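From: Estela Ulloa
To: Brestmont Sewing and Alterations list
Date: Wednesday, January 2, 2019
Subject: Re: lining a wool skirt that already fits

Hi Carol, and happy new year to all of you,

> I have a gray wool skirt from Gemar, straight cut, back zipper,
> and it climbs up my tights with every step I take. It fits me
> well otherwise and I don't want to take the whole thing apart.
> Can a lining go in after the fact, or should I just wear a slip
> and be done with it? Also, what fabric? The lady at the store
> tried to sell me polyester satin and I wasn't sure.

Yes, a lining can go in after the fact, and you only have to open up the waistband along the inside edge. I have done this on 17 skirts by now (I keep a notebook, don't laugh) and the only one I was sorry about was a bias cut that I should have left alone. A straight skirt with a back zipper is about as friendly as they come.

I would pass on the satin. It's slippery to cut, it frays if you so much as look at it, and it gets clammy under wool. Bemberg rayon is what I like best, and Bautista usually has it in gray, navy and a very nice wine color. If you can't find it, a plain acetate lining will do, but wash your hands before you handle it and keep the iron cool, as it marks easily. I pre-shrink the rayon with steam and let it lie flat overnight before I cut anything.

For the pattern, fold your skirt down the center front and trace half of it onto paper, then do the same for the back. Trace the darts too, but when you get to sewing, make them into soft pleats instead and fold them the opposite way from the skirt darts, so you don't end up with a lump at the hip. Add a little ease at the side seams, and stop the lining a good inch above the skirt hem.
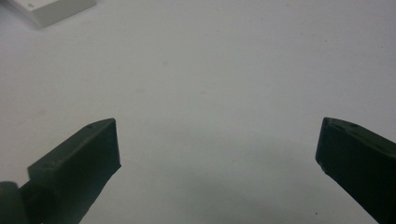
Leave the back seam of the lining open where the zipper goes, plus a touch more below it. That bit extra saves you from catching the lining in the teeth on a morning when you are already late. If your skirt has a vent, open the lining seam to just above the top of the vent and turn the edges under. There are fancier ways to do it, and I learned one of them in a class at Clendmont years ago, but I've gone back to the simple way and the skirt hangs just as nicely.

Sew the waist by machine, wrong sides together, and close the waistband by hand with small slip stitches. The zipper edges I do by hand as well. It took me 3 evenings on my last one, with the television on – and one of those evenings was mostly ripping out, so you may well be quicker than I was.

As for the slip, there is nothing wrong with a slip! My mother wore one every day of her life. But since you love the skirt, I'd line it, and you'll probably find it holds its shape better in the seat too.

If you get stuck at the zipper, write back and tell me how far you've gotten. I have some gray silk thread left over from a coat I finished in November and would be glad to drop a spool in the mail.

Warmly,
Estela

Brestmont Sewing and Alterations list | Contact the list owner | Messages copyright their authors | Back to top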